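Week 8 - How wood moves
Wednesday, March 26, 2025

Okay, picking up where we ran out of time. I was telling you about the Plunlow bookcase, and why the back panel split right down the middle even though the joints were perfect (and they were, I checked every one of them before I grumbled at anybody).

Wood takes in water from the air and lets it go again, all year long. A board gets wider in a sticky August and narrower once the heat comes on. It hardly changes in length at all. So if you glue a wide board tight on both edges, something has to give, and it's usually the board!

Flat-sawn boards move more than quarter-sawn ones. You can spot flat-sawn by the arches in the grain, the ones people call cathedrals. Quarter-sawn shows straight, close lines.

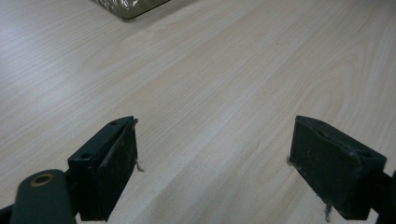

Now, the fixes. Let the panel float in a groove, with no glue. Screw tabletops down through slotted holes so the screws can slide a little. And please finish both faces, even the one you'll never see - a board sealed on one side only is asking to cup.

Eun-ji Kwon asked last week if plywood does the same thing. Much less, and that's because the layers cross each other and hold each other still. We'll get to that next time, along with veneers.

Reading: Mac an tSaoi, the chapter on seasoning. Skip the tables unless you love tables. I do, but I won't test you on them.

Declan Moriarty has the moisture meter until Friday, so see him if you want to try it on your own boards. Write down the reading and which face you took it from.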